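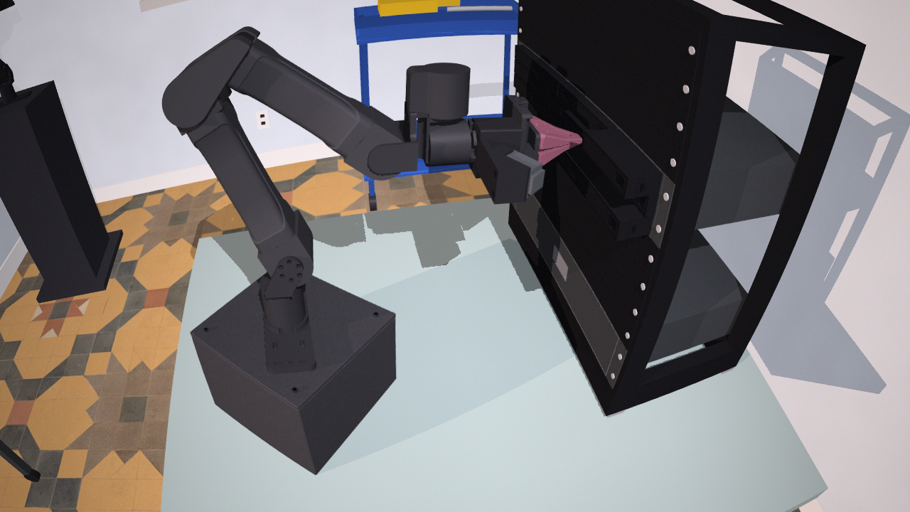
The rack cell in simulation, arm on its pedestal and fingers nearly closed in front of the equipment.

I have been looking after the rack cell at Jondgate since September 2018, and I'm going to say something that will annoy the people who sell arms for a living: the arm is the least interesting part of it. The thing I'd fight for, if you made me pick one, is the pedestal. That big dumb box everything gets bolted to!

Whenever a cell starts missing (fingers landing a hair to one side of a module, say), the first thing everyone wants to do is open the program and nudge the points. I did it too, for years. At our Brernovcombe site we once had 429 taught points in a single job, and I'd bet half of them were somebody's nudge on top of somebody else's nudge. Then one November we finally put a wrench on the base screws and found two of them loose. We tightened them, threw out the nudges, and taught the whole thing again from scratch. It was a miserable week and I'd do it again tomorrow.

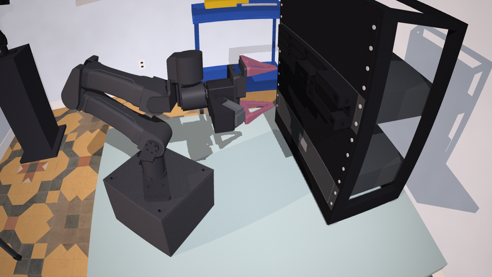 So my rule now is that you start at the bottom and work up. Base screws, then mounting plate, then the joints in order, then the wrist, and the fingers dead last. People hate this because the fingers are right there and they're easy to swap - you can feel useful in five minutes. But a new pair of fingers on a base that moves is just a fresh way to be wrong.

The same goes for the model. Vikel, the layout package we use, will happily let you place a rack square and perfect, and I've watched folks sign off on a reach check that way and then go stand in front of a real rack that sits a little crooked. Measure the real one and put the crookedness in! It takes an afternoon.

The Sumampouw manual says to check the base every 3000 hours. I think that's far too long for a cell that pushes on things, and we do ours at 900. Yes, it costs us a bit of downtime, and yes, I get grumbled at. I keep a torque wrench hanging by the door anyway, and I'd like it back where I left it.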